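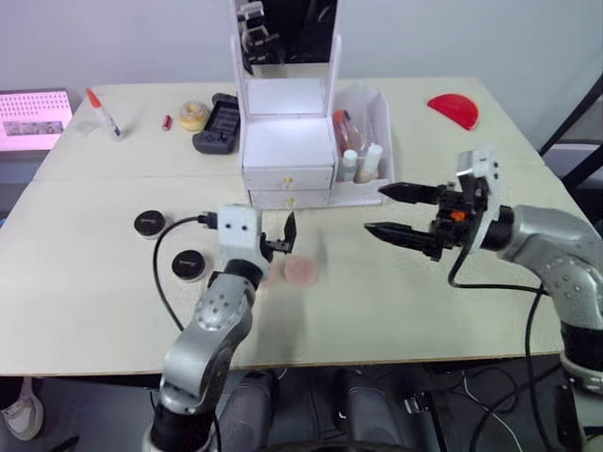 Submitting to the Sturley Poetry List: Frequently Asked Questions

Who reads the manuscripts?

Every manuscript is read first by Leen Srour or Saeed Tehrani. Those that go forward are read by Ekaette Haruna, who edits the list and makes the final decision. First readers do not see the cover letter. The editor does.

When is the list open?

Full collections are read in September. Pamphlets are read all year, except in September. The form closes at 5 p.m. on the last day of the month, and a manuscript that is still uploading at that time is not recorded.

How long should a full collection be?

Between 48 and 80 pages of poems, excluding front matter and notes. One poem per page unless the poems form a numbered sequence. A single book-length poem is acceptable and is measured in the same way.

And a pamphlet?

Between 18 and 30 pages. The print run for a pamphlet is 300 copies.

Can poems have been published already?

Individual poems may have appeared in magazines, anthologies or online. List them on a separate acknowledgments page. If more than half of the manuscript has appeared in a previous book or pamphlet by the same author, it counts as a selected edition and should not be sent through the form.

Do you take translations?

Yes, from any language. Send the source text of at least ten poems with the English. The translator must hold written permission from the author or estate before submitting. Fedir Yatsenko reads translations from Ukrainian; other languages are sent to outside readers, and this adds six weeks.

Is a facing-page edition possible?

It is decided after acceptance. Uliana Sydorenko's Patora was set with facing text because the line breaks in the two versions correspond closely. Sotomayor, a prose sequence, was not. The page limits above apply to the English only.

How should the manuscript be formatted?

One PDF, 12 point, single spaced, with the book's title and page number in the footer. Your name must not appear after the cover letter. Use a fixed page break between poems. Lines too long for the page should be turned over with an indent of two characters, and an indent that belongs to the poem should be clearly wider than that. Our trim width holds 62 characters in the standard typeface. Wider poems are sometimes reduced or turned sideways, as two were in Skorner.

Are notes allowed?

Yes, at the back, up to 2,000 words. Notes are keyed by page and title. We do not set superscript numbers within poems.

What about quoted lines and epigraphs?

Mark each quotation and give its source. The author clears permissions and pays any fee. Song lyrics still in copyright are cut from the manuscript if clearance has not arrived by the first proof.

Is there a reading fee?

No.

How many manuscripts do you receive?

The last reading period brought in 792 full collections. Four were accepted.

When will I hear?

Full collections: within five months of closing. Pamphlets: within twelve weeks. Simultaneous submissions are accepted. If the book is taken elsewhere, withdraw it through the form, quoting the reference number in your receipt.

Do you give feedback?

Manuscripts that reach the editor receive a report of up to 250 words. Others receive a decision only.

Can I replace a poem after submitting?

No. Changes can be discussed once a manuscript has been accepted.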